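Participants wanted: hand assembly and dexterity study, adults with stiff or painful finger joints

Location: Trarkville, ground floor, Rampersad Building
Contact: Holger Nyberg, study coordinator
Session length: up to 50 minutes

The study measures how long adults with reduced finger mobility take to fit small parts together by hand, and which grips they use. Parts differ in diameter, surface finish and fit. Applications are open until all places are filled.
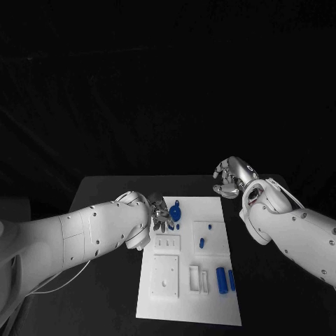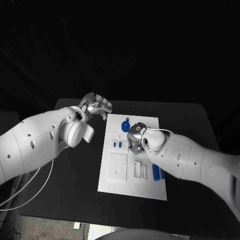
Do I need a diagnosis of arthritis to apply?

A diagnosis is not required. Applicants must have had stiffness, pain or reduced movement in at least one finger or thumb on most days for the past three months. The cause may be arthritis, an old injury, surgery or unknown.

Background

Hand function is usually assessed in clinics with timed pegboard tests. These give a single score per hand. The score is useful for tracking one patient over time but says little about which part of the task is slow. Picking up a part, turning it to the right angle, lining it up and pressing it home place different demands on the fingers, and a person who is slow at one may be quick at the others.

The present study records each of these stages separately. Results will be used to write sizing guidance for small household fasteners, caps and connectors. The lead investigator is Howard Horrocks. Funding is provided by Sundolix, a manufacturer of closures and fittings. Sundolix will receive group results only and has no access to individual records.

Who can take part

Applicants must:
- be aged 40 or over
- meet the finger mobility requirement given above
- be able to sit at a table for the length of a session
- be able to read printed instructions in English, with glasses if needed
- be able to attend both sessions in person

Applicants cannot take part if they:
- have had hand or wrist surgery in the past 6 months
- have an open wound, cast or splint on either hand
- have a skin allergy to nickel or latex
- are currently enrolled in another study that involves hand exercises
- are employed by Sundolix or live with someone who is

Left-handed and right-handed applicants are equally welcome. People who have changed their preferred hand after an injury should state this on the form.

What taking part involves

Each participant attends 2 sessions, at least one week apart. The second session repeats the first with the tasks in a different order.

On arrival, the coordinator checks the consent form and answers questions. Grip strength and pinch strength are measured in both hands. The range of movement of each finger is then measured with a small hinged ruler. These measurements are not painful for most people, but the participant may decline any of them.

The assembly tasks follow. The participant is seated and asked to fit parts together at a comfortable speed. Speed is recorded but there is no target. A dropped part is replaced by the coordinator and the attempt is logged as incomplete. Rest breaks are scheduled between tasks, and further breaks can be taken on request.

At the end of each session the participant fills in a one-page form rating discomfort in each hand. A follow-up phone call is made the next day to ask whether any soreness remains.

Medication

Participants should continue to take all prescribed medication as normal. Pain relief taken on the day of a session should be noted on the form, with the name, dose and time. Participants who had taken pain relief before the first session will be asked to do the same before the second, where this is consistent with their doctor's advice.

Payment

Participants who complete both sessions receive $400 by bank transfer. Participants who withdraw after the first session receive half of this amount. Parking is free. Bus fares from Mullby and from within Trarkville are refunded on production of a receipt. Taxi fares are refunded only if agreed with the coordinator in advance.

Risks

The main risk is temporary soreness in the fingers, thumb or wrist. A participant may stop at any point without giving a reason. The study offers no treatment and is not expected to improve hand function.

Data

Measurements are stored under a participant number. Names and contact details are kept in a separate file and deleted when payment and follow-up are complete. A participant may ask for their measurements to be removed at any time before the group analysis begins in May.

How to apply

Application forms are available at the reception desk of the Rampersad Building or by mail from the coordinator. Please include:
- name, age and a daytime phone number
- preferred hand
- which fingers or thumbs are affected, and for how long
- any hand or wrist surgery, with the month and year
- times of day when you cannot attend

Sessions are offered in the morning and the afternoon. Both of a participant's sessions must start at the same time of day, as stiffness often varies between morning and evening. Requests for step-free access, large-print forms or a higher chair should be made on the application.

Applicants will receive a reply by phone or mail within two weeks. Those who meet the criteria but cannot be given a place will be added to a waiting list unless they ask not to be.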